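Notes for session 2: writing the methods section for a general reader

Bring a printed copy of your own abstract. We start from it, and you'll be marking it up by hand.

Most of you write methods for people who already run the same procedure. A reader from another department needs three things first: what you wanted to find out, what you measured, and how you'd know if you were wrong. Reagent grades and software versions can wait.

Mohit Srivastava's draft on textile fibers is the worked text (handed out last time). His first version had 1237 words and put the research question on page 2. The revised one opens with it.
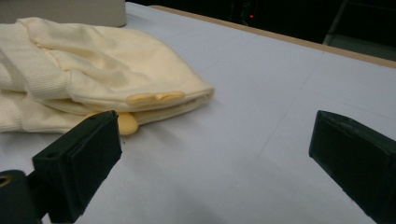

Fig. 1. Folded cream knit with ribbed edge.

Things to check in your own draft:

- Terms used before they are explained
- Sentences with more than one abbreviation
- Passive verbs that hide who did the work — "samples were taken" is fine once, tiring by the fifth time

Read the opening aloud to someone outside your lab. Mark each place where they stop you, and fix those before anything else.

Assignment: rewrite your methods in plain language, one page. Send it to Sushil Bhardwaj by 26 October 2019. Late drafts will be read in December with the second batch.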